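Tedent Facilities Support
Ticket 114: Dining room lights drop out when dimmed
Opened by: Nazma Talukder
Assigned to: Rostam Alipour
Status: Monitoring

Reported problem
The four pendant lights in the second-floor dining room go dark when the wall dimmer is set below the halfway mark. They return at full brightness after the switch is turned off and on. The wall sconces on the same circuit are not affected.

Initial response
The requester was asked to confirm the dimmer model and the lamp type. Ms. Talukder replied that the dimmer is a Foklow two-wire unit and that the lamps were replaced in April. 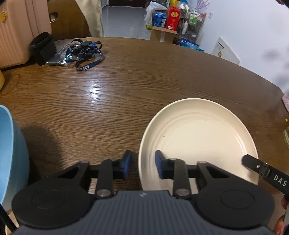

Dining room table with plate.

Aug 11, 2024 — Site visit, R. Alipour
Supply voltage at the switch was normal. The lamps fitted in April are not listed as dimmable. Two were exchanged for dimmable lamps from stock, and both stayed lit through the full range of the dimmer. The remaining lamps continued to fail at the same point.

Action taken
An order for two further lamps was placed with Jafarzadeh Electrical and approved by Parviz Sharifi. The low-end setting on the dimmer was raised one step as a temporary measure. Staff should keep the dimmer above halfway until the order is received.

Follow-up
Replacement lamps installed. No dropouts reported to date. The ticket will remain open for two weeks — please add any new reports here and do not open a separate request.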